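플리살우드(Flisalwood) 공개일에 다녀왔습니다

8월의 무아르는 덥다. 이 문장을 쓰려고 말레이시아까지 간 것은 아니지만, 버스에서 내려 처음 한 생각이 그것이었으니 기록해 둔다. 가구 회사가 일 년에 한 번 공장과 전시 거실을 여는 날이라고 해서 아내와 함께 갔다. 아내는 의자를 보러 갔고, 나는 아내가 의자를 사는지 보러 갔다.

순서는 전시 거실, 목공장, 천갈이 방, 창고, 그리고 점심이었다. 안내문에는 점심이 맨 위에 굵은 글씨로 적혀 있었다. 손님을 아는 회사다.
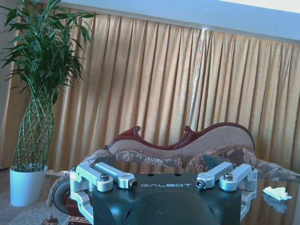
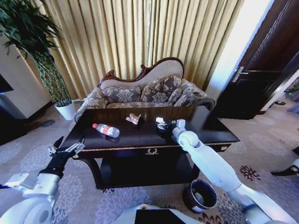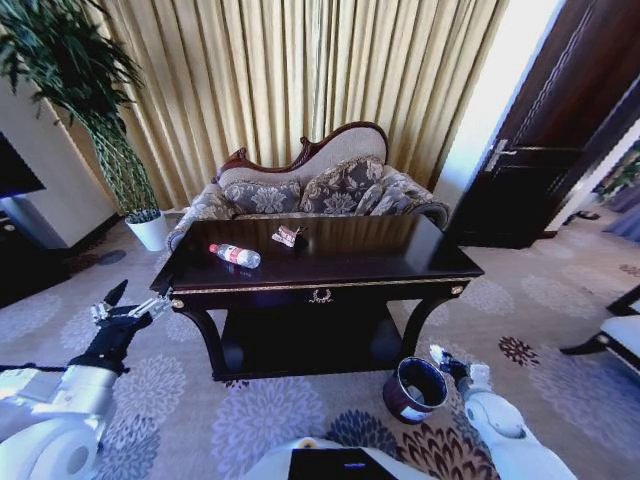
조각이 들어간 이런 고전풍 소파는 집에서 어떻게 청소하나요?

나무 부분은 마른 붓으로 홈의 먼지를 먼저 털고, 꼭 짠 천으로 한 번 닦은 뒤 바로 마른 천으로 물기를 없앱니다. 천 부분은 솔이 달린 청소기로 약하게 빨아들이고, 얼룩은 문지르지 말고 흰 천으로 눌러서 옮겨 냅니다. 세제를 쓸 때는 등받이 뒤쪽 안 보이는 곳에 먼저 발라 보세요.

전시 거실

금빛 커튼이 등 뒤로 길게 내려온 거실이었다. 커튼만 보면 곧 누가 나와서 아리아를 부를 것 같은데, 그 앞의 주인공은 쿠미에르(Kumier)라는 이름의 소파다. 등받이 위쪽의 조각한 나무 테두리가 물결처럼 올라갔다 내려갔다 하고, 양쪽이 똑같지도 않다. 한쪽이 더 높다. 나는 처음에 목수가 점심시간이 가까워서 그랬나 했는데, 안내를 맡은 아이만 친(Aiman Chin) 씨가 원래 그런 모양이라고 했다. 비대칭이 멋이라는 것이다. 우리 집 선반도 내가 달아서 한쪽이 더 높은데, 그동안 멋인 줄 모르고 구박만 받았다.

천은 베이지 계열이고 쿠션에는 꽃무늬가 있다. 무늬 옆에 무늬가 있으면 정신이 없을 줄 알았는데 이 정도로 밀어붙이니 오히려 따질 기운이 없어진다. 우리 장모님이 명절 상을 차리실 때와 비슷한 논리다.

소파 앞의 낮은 탁자는 벰멜베르크(Bemelberg)라고 부른다. 윗면은 거의 검은색으로 반들반들하고, 아래 둘레에 가는 금색 선이 지나가고, 앞쪽 한가운데에 작은 금색 장식이 붙어 있다. 다리는 바깥으로 휘어 있다. 이름도 그렇고 생김새도 그렇고 뭔가 작위를 받은 탁자 같아서, 리모컨과 귤껍질을 올려놓던 우리 집 탁자의 일생을 잠시 생각했다.

가격표에는 1,392링깃이라고 적혀 있었다. 나는 환율을 계산했고 아내는 거실 치수를 계산했다. 같은 가격표를 보고 두 사람이 다른 과목 시험을 치른 셈이다.

친 씨의 설명 가운데 쓸 만했던 것을 적어 둔다. 광택이 강한 검은 윗면은 먼지와 손자국이 제일 잘 보이는 색이라고 한다. 파는 사람이 그렇게 말하기에 잠깐 존경심이 들었다. 그러고는 같은 탁자의 밤색 무광이 있다며 바로 옆 전시장으로 데려갔으니 존경심은 절반만 남겨 두었다. 밤색은 확실히 얌전했다. 너무 얌전해서 아내는 두 걸음 만에 돌아섰다.

카펫 위에 다리가 휜 탁자를 놓을 때는 자국이 문제라고 한다. 무게가 좁은 발끝에 몰리기 때문에 몇 달에 한 번씩 손바닥 너비만큼 옮겨 주고, 눌린 자리는 김을 쐬어 손가락으로 세워 주라고 했다. 나는 옆에 있던 다른 손님에게 정말 그렇게 하시느냐고 물었고, 그분은 자기는 자국 위에 다시 정확히 올려놓는다고 했다. 그쪽이 내 방식에 가깝다.

목공장

거실에서 뒷문으로 나가 차양 밑을 조금 걸으면 목공장이다. 회사에서는 이 건물을 수브라마니암(Subramaniam) 동이라고 부른다. 창업자의 이름이려니 했는데, 예전에 이 땅에서 제재소를 하던 집의 성이라고 한다. 땅을 팔 때 이름을 남겨 달라는 조건을 걸었다고 하니 협상을 할 줄 아는 집안이다.

문을 열자 톱밥 냄새가 나고, 귀마개를 나눠 준다. 나는 귀마개를 하고도 고개를 끄덕이며 설명을 들었다. 하나도 들리지 않았다. 아내가 나중에 저 기계가 무엇이냐고 물었을 때 나는 매우 중요한 기계라고 대답했다.

다행히 조각 작업대는 조용한 쪽에 있었다. 등받이 테두리는 큰 곡선만 기계로 따내고, 말려 들어가는 소용돌이와 홈은 손으로 다듬는다. 작업하던 분이 끌을 쥐여 주면서 자투리에 한번 파 보라고 했다. 내가 판 것은 소용돌이를 목표로 출발해서 쉼표에 도착했다. 그분은 그것을 들고 한참 보더니 봉지에 담아 기념품이라고 주었다. 지금 책상 위에 있다. 볼 때마다 문장이 덜 끝난 기분이다.

조각이 끝난 부분은 사포질을 세 단계로 한다. 홈 안쪽은 사포를 가는 막대에 말아서 넣는데, 이 일을 하루 종일 하는 사람이 따로 있다. 취미가 뭐냐고 물었더니 낚시라고 했다. 참을성이 필요한 일을 하고 쉬는 날에는 참을성이 필요한 취미를 하는 것이다. 나는 사포질을 세 번 왕복하고 손목이 아프다고 했다.

칠하는 방은 유리창 밖에서만 볼 수 있었다. 칠하고 말리고 갈아 내고 다시 칠한다. 반들반들한 검은 윗면 하나가 나오기까지 그 과정을 여러 번 되풀이한다고 하니, 전시 거실에서 무심코 손바닥을 짚은 일이 뒤늦게 미안해졌다. 유리창 앞에는 손대지 말라는 문구가 영어와 말레이어와 중국어로 적혀 있고, 유리창은 손자국투성이였다.

천갈이 방

이날 제일 오래 머문 곳이다. 로하니 와티메나(Rohani Wattimena) 씨가 작업대 앞에서 쿠션 커버의 무늬를 맞추고 있었다. 큰 꽃무늬가 들어간 천은 쿠션 한가운데에 꽃이 와야 하는데, 그러려면 천을 꽤 버려야 한다. 버리기 아까워서 꽃을 대충 걸치게 자르면 나중에 쿠션 두 개를 나란히 놓았을 때 하나가 고개를 돌린 것처럼 보인다고 했다. 그 말을 듣고 난 뒤로는 호텔이든 식당이든 쿠션만 보면 꽃이 어디를 보는지 확인하게 되었다. 배우지 않는 편이 나은 지식도 있다.

남는 조각은 어디에 쓰느냐고 물었더니 단추 싸개와 팔걸이 덮개를 만든다고 한다. 팔걸이가 바깥으로 둥글게 말린 모양은 천이 가장 먼저 닳는 자리라서, 주문할 때 같은 천으로 덮개를 부탁하면 좋단다. 여기까지는 좋은 조언이었는데, 아내가 수첩에 받아 적기 시작하면서 나에게는 불길한 조언이 되었다.

와티메나 씨는 손님들에게 바늘도 잡게 해 주었다. 휘어진 긴 바늘로 속에서 겉으로 실을 빼는 일인데, 아내는 금방 했고 나는 내 소매를 쿠션에 꿰맸다. 와티메나 씨는 표정 하나 바꾸지 않고 실을 끊어 주었다. 처음 보는 일이 아닌 듯했다.

속재료를 만져 보는 순서도 있었다. 딱딱한 것, 덜 딱딱한 것, 앉으면 일어나기 싫은 것이 작업대에 죽 놓여 있다. 고전풍 소파에는 조금 단단한 것을 넣는다고 한다. 등받이가 서 있는 편이라 엉덩이가 깊이 꺼지면 허리가 따라가지 못한다는 설명이었다. 이런 소파에서는 드러눕지 말고 앉으라는 이야기로 들렸고, 내가 소파에서 하는 활동의 대부분이 그 자리에서 부정당했다.

여기서 들은 것 몇 가지를 더 옮긴다. 밝은 천을 고를 때는 손바닥만 한 견본을 집에 가져가서 아침과 저녁에 한 번씩 보라고 한다. 금색이나 노란색 커튼 옆에 두면 베이지가 더 누렇게 보일 수 있다. 그리고 여유 천을 조금 사 두되, 햇빛이 들지 않는 곳에 말아서 보관한다. 접으면 접힌 줄이 남는다. 우리 집에는 말아서 둘 만한 긴 장이 없다고 했더니 와티메나 씨가 침대 밑을 권했다. 침대 밑은 이미 내 운동기구가 살고 있다. 여유 천을 두려면 운동기구가 나가야 한다는 아내의 말에는 반박할 근거가 없었다.

창고와 포장

창고는 순서상 마지막인데 더위로는 첫째였다. 천장에 커다란 환풍기가 돌고 있었고, 우리는 설명하는 직원보다 환풍기를 따라 이동했다.

소파는 조각 부분을 두꺼운 부직포로 감싸고 모서리에 종이 보호대를 댄 다음 통째로 나무틀에 넣는다. 다리가 휜 탁자는 다리를 따로 싸는데, 풀 때 칼을 쓰다가 다리에 금을 긋는 손님이 해마다 나온다고 한다. 가위 끝을 바깥으로 두고 자르라는 그림이 상자에 붙어 있었다. 그림 속 사람이 웃고 있어서 별로 심각해 보이지 않는 것이 흠이다.

받는 날 확인할 것도 알려 주었다. 상자를 열기 전에 겉을 먼저 보고, 눌린 데가 있으면 배송 기사가 있을 때 사진을 찍는다. 현관문 너비도 미리 재야 한다. 등받이가 높은 소파는 눕혀서 들여도 조각 끝이 문틀에 걸릴 때가 있다. 한 손님은 승강기에 들어가지 않아 계단으로 올렸다는 이야기를 무용담처럼 했다. 듣던 남편들이 일제히 조용해졌다.

점심

볶음국수와 튀긴 두부, 얼음을 넣은 라임차가 나왔다. 국수가 훌륭했다. 굵은 글씨 값을 했다. 긴 식탁에 모르는 사람들과 섞여 앉았는데, 맞은편 부부는 작년에도 와서 식탁만 보고 갔고 올해는 식탁 의자를 보러 왔다고 한다. 내년에는 무엇을 보러 오느냐고 물었더니 남편분이 국수를 보러 온다고 했다. 이날 만난 가장 합리적인 사람이었다.

친 씨가 돌아다니며 설문지를 걷었다. 제일 마음에 든 곳을 고르는 칸에 나는 국수라고 쓰려다가 천갈이 방이라고 썼다. 개선할 점에는 창고의 온도를 썼다. 아내의 설문지는 보지 못했는데, 뒷면까지 뭔가를 적는 것이 보였고 거기에는 치수로 짐작되는 숫자가 있었다.

가실 분을 위한 메모

오전 열 시에 문을 여는데 열 시에 가면 거실 쪽이 붐빈다. 반대로 도는 것도 된다고 하니 창고부터 보는 편이 시원할 때 끝낼 수 있어 낫겠다. 목공장에는 앞이 막힌 신발만 들어갈 수 있다. 샌들을 신고 온 사람에게는 덧신을 빌려주는데, 빨간색 아니면 초록색이고 짝이 맞지 않았다. 나는 양쪽이 다른 색이었다. 비대칭이 멋이라는 설명을 그때도 써먹었으나 호응은 없었다.

터미널에서 가는 셔틀은 점심 뒤에 한 번 끊긴다. 놓치면 택시를 부르는 수밖에 없는데, 정문에서 기다리면 잘 안 오고 길 건너 국수 가게 앞에서 부르면 금방 온다. 주차장은 넓지만 그늘은 담장 쪽 한 줄뿐이다.

사진은 거실과 창고에서는 찍어도 되고 목공장과 칠하는 방에서는 안 된다. 천 견본은 손님마다 두 장까지 가져갈 수 있다. 아내가 내 몫까지 골랐으므로 우리는 베이지만 네 장을 들고 왔다. 내 눈에는 모두 같은 베이지다. 지금은 거실 벽에 테이프로 붙어 있고, 아내는 아침저녁으로 그 앞에 선다.

어제저녁에는 줄자를 찾기에 모른다고 했다. 줄자는 운동기구 뒤에 있다.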